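Chapter 4
Reaching into Containers

The exercises in Chapter 3 placed every part on an open surface. The gripper could come in from any side, and a position error of a few millimeters had no effect on the result. Containers remove that freedom. The walls limit the approach direction, the rim limits the wrist angle, and a lid may limit both.

This chapter follows the Torvik project, built over one term by a student team under Lachlan Mahuika. The team met each Wednesday and logged 285 trials, 34 of which ended in contact with a container wall. Section 4.1 defines the approach vector. Section 4.2 covers clearance. Section 4.3 deals with cable routing, a frequent source of error in student builds.

Before starting, review tool frames and complete the 3 warm-up problems from the previous chapter.

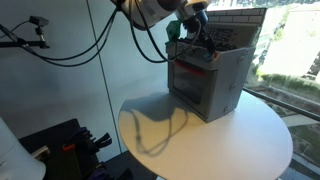

For top entry, the approach vector is taken as vertical until the fingertips pass the rim. Any rotation of the wrist is planned above that height. Students who combine the two motions in one command should expect to lose marks in Lab 4.

4.1 The Approach Vector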